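Unit 6: Building a Recruiting Board

Course handout — Introduction to College Football Operations

Reading before class: the Temholm case packet, pages on the class cycle and the Montoya transfer file.

6.1 What the board is for

A recruiting board is a ranked list of prospects kept by position. The staff uses it to decide who gets a call, who gets a campus visit and who gets an offer. It changes every week during the season and sometimes every day in the month before signing.

In the Temholm case, the department opened the cycle with 2777 names in its database. After the first transcript check, 1172 were left. After film review, the number dropped to 723. Only 100 made the working board. Notice that the first cut had nothing to do with football. Grades and core courses came first, and several players the coaches liked were gone before anyone watched their film.

6.2 Needs before names

Start with the roster you will have two years from now. List each position, the players under scholarship and the year each one runs out. The gaps in that table are your needs. A staff that starts with names tends to end up with five receivers and no center.

Allow for losses you can't see yet. Temholm planned for two defensive tackles and lost a third to the transfer portal in May, which is the subject of the Montoya file.

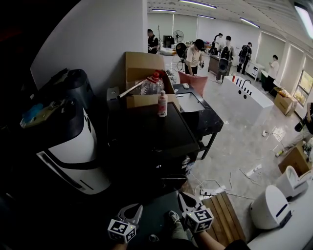
Cardboard box with a clear plastic jug, and a small bottle in front of it.

6.3 Tiers

Most staffs sort each position into tiers:

Tier A — offer now, head coach involved
Tier B — offer if a Tier A player commits elsewhere
Tier C — keep evaluating, camp invitation only

The tier is a statement about what the staff will do next. A player can have a high grade and still sit in Tier B if the position is nearly full. Students often mix up grade and tier on the midterm. Grade describes the player. Tier describes your plan.

6.4 Working with regions

Each assistant covers a region and also a position, so two coaches will often know the same prospect. Decide early who makes the weekly call. At Tranolach, the second school in the packet, three coaches contacted the same linebacker in one evening and gave him different answers about his role. He committed elsewhere.

Log every contact on the day it happens. Compliance will ask for it, and the dates matter during quiet and dead periods.
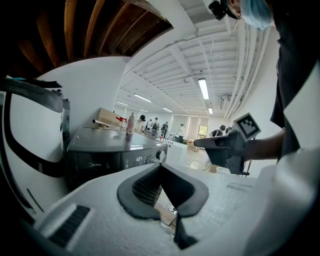 6.5 Assignment

Use the Zultinico spreadsheet on the course page. Pick one position group and build a board of 12 prospects in three tiers. Add two sentences for each Tier A player explaining the need he fills. Put the roster table on the first tab and the board on the second. Ties within a tier are not allowed.

Bring a printed copy to section. We will run a mock staff meeting in which one Tier A player decommits, and your group will have ten minutes to redo the board.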